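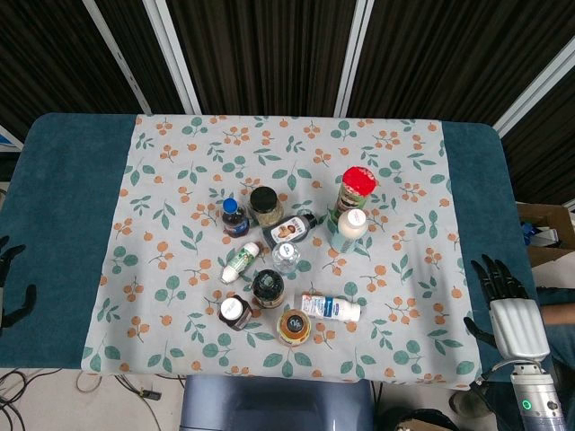 Reading time: 2 minutes

3.2 Return and completeness of home record sheets

Record sheets for the home practical tasks were given out through class teachers at the four participating schools in Gatholm and Urberg. Each sheet covered one task and asked for the prediction made beforehand, the materials used, at least two readings, and a short statement of what the child thought had happened. Parents were asked to sign the sheet but not to correct it. The wording followed the version piloted by Brandes and Witkowska in Jundutville, except that the box for "equipment" was renamed "things we used" after pupils in the pilot left it blank or wrote the name of a shop.

In all, 2,463 sheets were issued and 1,384 came back, a return rate of 56 per cent. Of those returned, 161 were set aside before coding. Most of these lacked a pupil code and could not be matched to a class list. A smaller group carried the answers of two siblings on one sheet, and it was not possible to separate them. The remaining sheets were coded by Ní Mhurchú and Penrose using the scheme in Appendix B. Disagreements were settled by discussion, with Ó Súilleabháin consulted where the two coders could not agree.

Return was higher for tasks that used items already found in most kitchens (Figure 1) than for those that needed something to be bought or borrowed. The dissolving task had the highest return in every school. The magnet task had the lowest, and several parents wrote on the back of the sheet that they had meant to do it but had no magnet strong enough. The difference held when the order of tasks was reversed in the Urberg schools, so tiredness towards the end of term is unlikely to explain it fully.

Figure 1. Bottles, jars and other containers on a printed tablecloth.

Completeness was judged separately from return. A sheet was treated as complete if all four boxes held an entry that could be read, whether or not the entry was correct. Readings were the part most often missing. Where they were given, units were frequently left out, above all for volume, and a spoon or cup was used as the measure. We coded such entries as valid if the same measure was used throughout. The stricter rule used in the Salazar study would have removed most sheets from the younger classes.

Sheets handed in after the September deadline are not included here.

Related items
Measuring without measuring jugs: non-standard units in home tasks
Parent signatures and the reliability of pupil records
Appendix B: Coding scheme for home record sheets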